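Policy does fine on training pairs, drops off on new ones. Normal?

Bastien Caron
We're training a humanoid to tidy shoes on a low rack, using teleoperated demos. I have 200 episodes, all recorded with the same 2 pairs. Replay success is good, but with shoes it hasn't seen it closes the hand too early. Do I need more episodes or more shoes?

Wornell
More shoes. We had 208 episodes on one object set and adding another 70 of the same thing did nothing for us. Mix clogs, sneakers and slippers, and vary the spacing on the rack – the policy will learn the gap if the gap never changes.
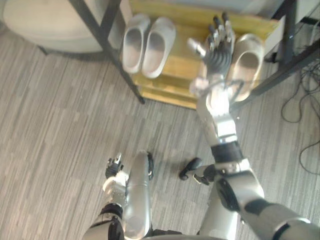
How should the test set be split?

Split by shoe, so that no pair used in training shows up in testing. Splitting by episode lets the same pair into both sets and the score comes out too high.

Also check your wrist angle at the start of each demo. If the operator always comes in from the same side, that gets learned too.

Soteck
Agree with most of this. What's your action chunk length? Ours closed early until we shortened it.

Danzer
just collect more data, worked for me in December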